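Wutanbridge Shared Workshop -- Hand-Held Gripper Build
Progress report to the Horgan small projects fund
Period: through end of October

Short version: gripper works, we're behind on the write-up, money is fine. Details below, in the order I remember them.

Build status

Second version of the hand-held gripper is together and in use. Fingers are the new cut-out shape, all black, curved on the inside edge. Two screws at the top of each one now instead of a single screw, so the finger doesn't twist when you squeeze hard. That was the big complaint from the first version and it's gone. Took 7 prints to get the curve right. First few cracked at the thinnest rib, one came off the bed halfway through the night.

Pads are the textured blue ones. We tried smooth pads first (cheap, came with the Vernari kit), no good on anything fuzzy. The textured ones grip plush without having to crush it. They do pick up lint. Wipe with a damp cloth, fine again.

Trigger spring still too stiff for smaller hands. Softer one is on order. If that doesn't do it I'll move the pivot back a bit and reprint the handle -- half a day, not a disaster.

Trials

Original plan was to do everything on the bench at the workshop. Bench is too clean, every grab looks the same. So we moved to kitchen and living room tables with the normal clutter left on them, which was in the proposal as a "maybe" and is now most of what we do.

246 grabs logged so far. Soft toys, cloth bags, small boxes, a few books. Target for this stage was 200 so we are over. Drops mostly happen with thin flat things, the pads can't get under an edge. Soft toys are the best group by a long way. Still need a proper table of results by object type, the log is one long sheet right now and some of the early rows dont have the object filled in. Will fix before the next report.

Motorized version

Not started on the arm itself. Mount plate for the Famholm arm is drawn and cut, holes line up with the same finger bracket, so the fingers should swap over from the hand-held tool with no redesign. Motor and driver board are here, wired up once on the bench, ran. Firmware limits for closing force not written yet and I don't want it near anything breakable until they are.

Budget

Spent 40 percent of the grant. Filament was over by a little because of the reprints, fasteners under. Biggest item left is the second motor. No request for extra money at this stage.

Problems / delays

Lost 3 weeks to the workshop printer -- clogged nozzle, then a wrong replacement part, then the right part. Nothing to be done. The schedule slips by the same amount but the end date should hold if the arm mount goes on without suprises.

Next

Softer spring in. Force limits written and tested on the bench. First grabs with fingers on the arm, soft objects only. Clean up the log. Send you the drawings for the finger and the mount plate, which I said I'd do last time and didn't.
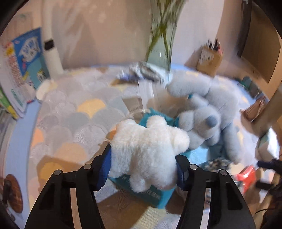

Version two fingers and blue pads holding a white plush toy, table trials.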